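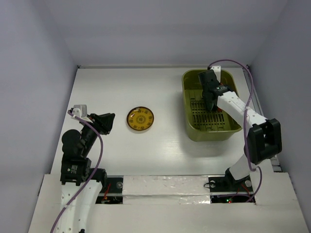 The practice bench at our place: plate on the left, basin on the right.

Two robot arms for the plate wash: what happens to the rest of us?

I work in the wash-up of a staff canteen. Six of us cover it between early morning and the end of the lunch rush. Since November there has been a bench with a pair of arms in the old linen room, and we've been told they are "learning" to move plates in and out of a basin. The supplier is an outfit called Prundel. The letter we got says nobody's job is at risk and that we will be "freed up for higher value tasks". I've asked twice what those are and got a smile.

I have watched it at tea break. It has one plate and one basin and all the room in the world. Our real counter has gravy boats, forks stuck to things, and somebody's half-eaten crumble. Has anyone been through this? Did your hours change? And is there anything I should be asking before they wheel it into the kitchen? I don't want to be the one who moans about everything, but I've seen a few clever machines come and go here.

Posted by sterkska_lates

closmont_kitchens
We had a trial at our site, different firm, same letter almost word for word. I'll tell you how it went for us.

No one was sacked. What they did was stop replacing people. Two left in the spring and their shifts were never advertised, on the grounds that the machine was coming. The machine then came late and only handled the flat plates, so four people were doing the work of six, with a machine to look after as well. That is the thing to watch for. Ask for it in writing that leavers will be replaced until the kit has done a full lunch in the real kitchen, with your crockery and your mess.

Also ask who clears a jam. With us it was whoever stood nearest, and it wasn't in anybody's job description or anybody's pay. Ask who is allowed to press stop, too. We were told to fetch a supervisor, who was usually on the other side of the building.

I will say that my wrists were better for not stacking plates all day. I don't think that made up for the lost shifts, and the colleague who sorted cutlery got no benefit whatever.

Don't read too much into what you see on a practice bench, good or bad. Ours looked hopeless for weeks and then was passable at the one job. Passable at one job was enough for the managers to redraw the rota.

Posted by grumbling_drum
they said the same about the conveyor in 1974, my mum worked there. she was still washing up by hand when she retired. wouldnt lose sleep

Posted by Stamatopoulos
The conveyor is a poor comparison. A conveyor didn't get people's shifts cut before it was plugged in.

To the original poster: get the trial dates and ask what result would make them drop the idea. Our lot couldn't name one, and to me that meant it had been decided already. If you have a union rep, bring them in before the next meeting. At my last place 51 of us signed a letter asking for retraining to be done in paid hours, and we got that much. We didn't get the shift numbers guaranteed.

And ask what the "higher value tasks" pay.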